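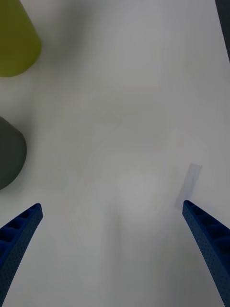
Posted by admin in Getting Around | June | 2 comments

I sold the car last June and have been taking the bus to work since then. A few readers asked for an update when I wrote about the sale, and I kept putting it off until I had gone through a full winter. The winter is over, so this is the update.

First, where I live and where I go. I live in Kislow, on the hill side, and I work at the far end of Wolora Road. By car it was a short drive with one bad left turn. By bus it's the 30, which stops a block and a half from my front door and runs nearly the whole length of Wolora before it turns off toward the hospital. I don't have to change buses. If I did, I think this would be a different post.

The morning

The bus I aim for comes a little before seven. There is one after it that would still get me to work on time if nothing went wrong, and for the first month that was the one I took. Things went wrong often enough that I moved back to the early one. I now get to work with time to sit down before anyone needs me, which I have come to like more than the extra sleep.

My morning used to have a lot of slack in it. I could leave at ten past or at twenty past and the car didn't care. Now I pack lunch the night before and put my shoes by the door. My bag hangs on the same hook all the time, with my bus card in the outside pocket, and the one time I moved it to the inside pocket I stood on the step patting myself down while a line of people waited behind me.

The stop has a bench but no shelter. There is a shelter across the street for the buses going the other way, so every rainy morning about six of us stand in the wet and look at it. I wrote to the city in the fall and got an answer saying the stop was under review. I wrote again in the spring and got the same answer.

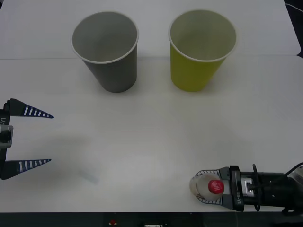
Once you're on, the first part of the ride is quiet. Most people who get on in Kislow are regulars and they sit in the same places. I sit on the right side behind the back door because the heater there works. Past the Hijazi stop, where the bakery is, the bus fills up with high school kids and it gets loud until they get off. I used to mind this. In January I bought a pair of foam earplugs at the drugstore and haven't thought about it much since.

I expected to read on the bus. I can't do it. By the second page my stomach starts to turn, and if I keep going I feel bad until lunch. I can listen to things, so I've been listening to a very long history of canals that I got through the library, and on mornings when I don't want canals I look out the window. I know the houses on Wolora pretty well now. There's one with a porch that was half painted when I started riding and is still half painted.

What it costs

I kept track of the money, as I said I would. The monthly pass is simple and there isn't much to say about it. The car is harder to work out, because a lot of the cost came in lumps. The last big one was the repair bill of 800 dollars that made me start thinking about selling in the first place. Between insurance, gas, and the parking permit at work, it was running me almost 300 a month before anything broke. I had never added those up while I owned it, and I'm a little embarrassed by that.

The savings aren't as large as that number makes it sound. I pay for a cab home now and then, mostly when I work late and the 30 has gone to its night schedule. I get the heavy groceries delivered twice a month. I also rented a car for a week at Thanksgiving, and that was not cheap. Even so, I come out well ahead, and the money has gone toward the roof.

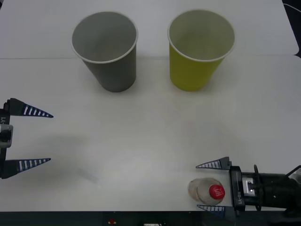 The other thing I hadn't planned for was the shoes. I walk more than I used to, down to the stop and then across the big lot at the other end, and I wore through a pair by October. The replacement pair is holding up better but the left one squeaks. My brother-in-law says to put baby powder under the insole. I did, and it still squeaks, and now there is baby powder on my socks.

Winter

This was the part I was worried about. There were two mornings when the bus didn't come at all, both after ice. The first time I waited for close to an hour before giving up and walking home to call in. The second time I had the sense to check my phone before leaving the house. The app the transit people use is called Momum, and it's slow, and the map part has never worked for me, but the alerts are usually right. I'd tell anyone starting out to turn the alerts on and ignore the rest.

Cold by itself was fine. I bought a longer coat secondhand and wore two pairs of gloves. Dark was harder than cold. For a stretch of weeks I left in the dark and came home in the dark, and the driver can't always see you at my stop because the streetlight is behind a tree. I started holding up my phone with the light on when I heard the bus coming up the hill. The woman who waits with me does the same thing with a bicycle light. She has been riding the 30 for far longer than I have, and she told me where to stand so the plow doesn't bury your feet.

I missed the car most on weekends. Going to the hardware store used to be something I did without thinking, sometimes twice in one Saturday if I bought the wrong size of something. Now I make a list and measure first, and I still get the wrong size sometimes, and then it waits a week. The bathroom shelf took me most of February.

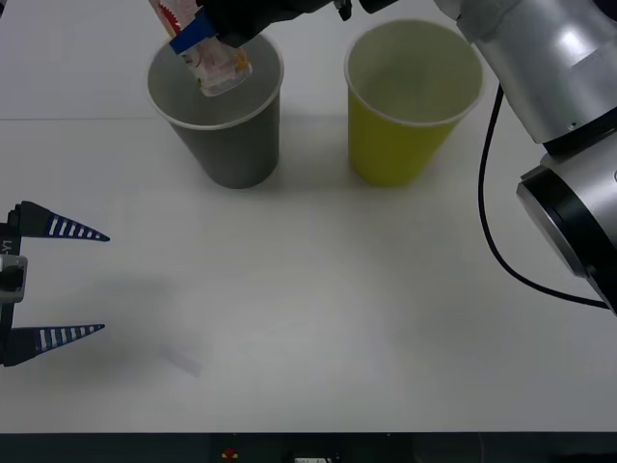

Questions from the last post

Would I buy another car? Not this year. If my job moved, or if they cut the early bus, I would have to think about it again. There was talk of ending the route at Hijazi on weekends, and I went to the meeting about it, but nothing was decided that night.

What about visiting family? My sister picks me up at the train. She complained about it at first. It's a short drive for her, and I bring the pie.

Do I carry an umbrella? No, I left two of them on the bus before Christmas and quit. I wear a hood.

Is it true the pass works on the ferry? Yes, but only with the full monthly one, and you have to show it to the person at the gate because the machine won't read it.

I'm going to keep the notebook going through next winter. The fare is supposed to go up in the fall, and when it does I'll redo the numbers and post them.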